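Laundry notebook, folding room
October, entry started 2:00 in the afternoon

Carrying on from the last page, where I had the heavy cottons coming out stiff. Changed one thing only, the load size. Down to 4 garments of denim per wash, no towels in with them. Program otherwise as before, liquid detergent, half dose, no softener.

Denim sorted by weight before washing. The Clevasel pairs are the heaviest and the waistbands hold water longest, so they go on the rack upside down with the pockets pulled out. The Honkanen pairs are lighter and have some stretch in them. They can hang by the cuffs.

Jeans fold, current method: zip closed, button done up, one leg laid on the other with the seat pulled out flat, crotch point tucked in to make a straight edge. Fold hem to waistband, then once more. Weigh the stack on the kitchen scale if the label is missing. One heavy pair came to 700 g, and that is the figure I am using as the limit between "light" and "heavy" until there is a better one.
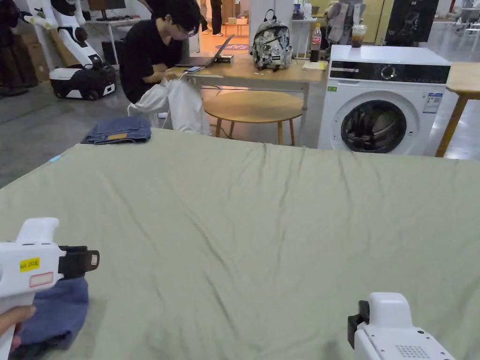

Folding surface. The sheet over the surface is good for grip, bad for flatness. Denim does not slide on it, but any wrinkle underneath prints through to a thin shirt if the stack sits on it overnight. Pull the sheet tight from the far side before starting and again after every stack. A board under the sheet would fix it. The one from the Woltcombe shelf is 70 cm wide and would take two stacks side by side. To be tried.

White items are still done by hand in the lap at the low seat. It is slower than the flat surface and the sleeves come out uneven, but it keeps the whites off the denim, and I have had blue transfer on a collar once already this month. Indigo rubs off dry as well as wet. Keep the jeans pile and the whites pile apart at every stage, including on the floor.

Washer notes:
Door glass wiped. Gasket checked, lint in the lower fold, removed.
Do not leave a finished load in the drum. Creases set within the hour and the jeans then need a second rinse and spin to relax.
Drinks off the top of the machine before spin. Same for anything on the long table near the laptop.
Filter due again at the end of the month.

Stiffness result so far: smaller load is better by hand feel, mostly at the knee and the inner seam. Waistbands unchanged. I suspect detergent residue there and will run one load with an extra rinse and no other change.
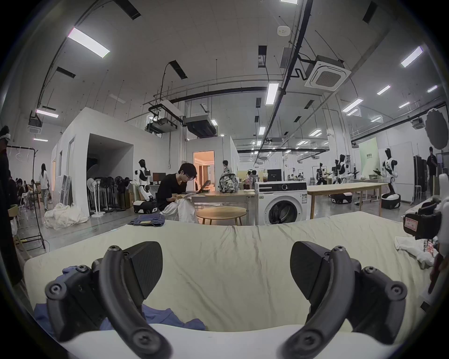
Histeo bench wrote in under this entry that the smaller load made no difference on their side until they also turned the jeans inside out, and asked whether ours went in that way. They also want the fold changed to thirds, as the quarter fold puts a hard crease across the knee that stays in when the pair is worn.

Ours went in right side out. Next load goes in inside out with the rinse left alone, and the extra rinse moves to the load after that. On thirds: agreed for the heavy pairs. The light ones stay in quarters for now, as thirds will not fit the shelf depth.

Open items:
Board under sheet
Second basket for whites
Replacement labels for the two unlabeled pairs
Copy the 700 g limit onto the card by the washer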